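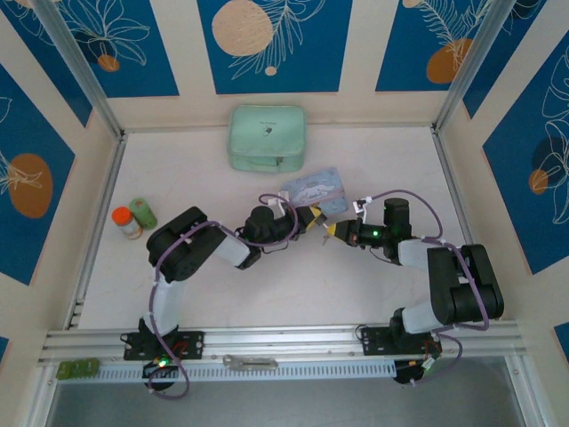 How Does a Zipper Pouch Stay Shut?
By Ruoxi Guo

Look in your backpack and you may find a small pouch with a zipper. People use pouches for pencils, coins, chargers and plenty of other little things. Some are square. Some are long rectangles with rounded corners, which let the zipper bend smoothly from one side to the next.

A zipper has two strips of cloth tape. Each strip is sewn to one edge of the opening. Along the tape is a row of teeth, made of metal or plastic. Every tooth on many zippers has a bump on one side and a small hollow on the other. The bump of one tooth fits into the hollow of the tooth across from it.

The part you pull is joined to the slider. Inside the slider is a path shaped like the letter Y. When you close the pouch, the two rows of teeth go in through the two arms of the Y and get pushed together. They come out as one row. When you open it, a wedge in the slider pushes the rows apart again.

What if a zipper sticks?

Stop pulling and look for cloth or thread caught in the slider. Move the slider back a little and ease the cloth out. If nothing is caught, ask an adult to rub the teeth with the tip of a pencil. Pencil lead is made with graphite, a slippery material that helps the slider move.

Try it: open a zipper slowly and watch the teeth as they come apart.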